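Inicio | Opinión | Industria | Archivo | Contacto

La pinza abierta también es un fallo

18 de noviembre de 2025

En Gimeo revisamos 2.266 intentos de agarre simulados con el controlador de Tesell. El programa dio por buenos 15 en los que la pinza no llevaba nada. No hubo golpes ni alarmas, y por eso me preocupa. El controlador cerraba la tarea al llegar al punto previsto, sin comprobar la carga.

Un brazo que choca se para. Uno que cree llevar una pieza sigue adelante, y el error aparece dos estaciones después. Drendeck lo trata como un defecto menor. Yo lo pondría entre los de seguridad. 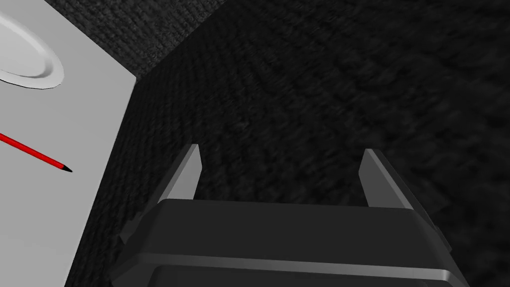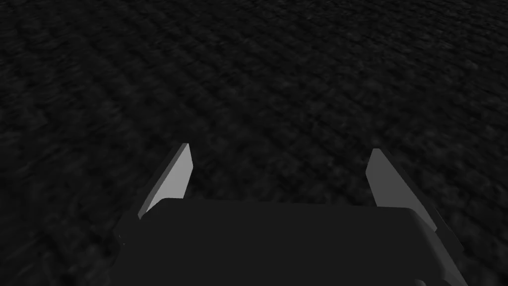
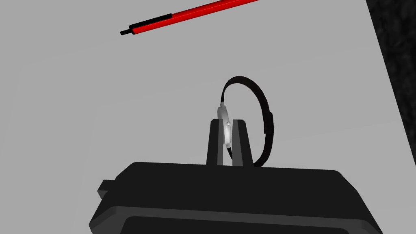

Con el reloj entre los dedos hay carga que medir.

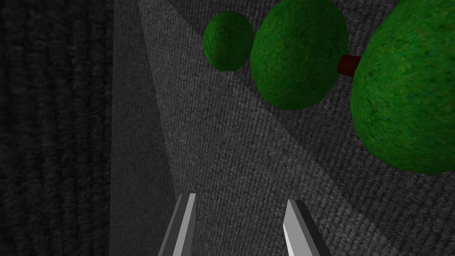 Kheri Biwott no comparte mi alarma: el simulador exagera estos casos, escribe, y un sensor de fuerza en los dedos los detecta casi todos. Puede ser. Pero el sensor es opcional y la versión de diciembre seguirá sin exigirlo. Mientras sea así, yo no firmaría una puesta en marcha junto a personas.

Compartido 15 veces | 2 comentarios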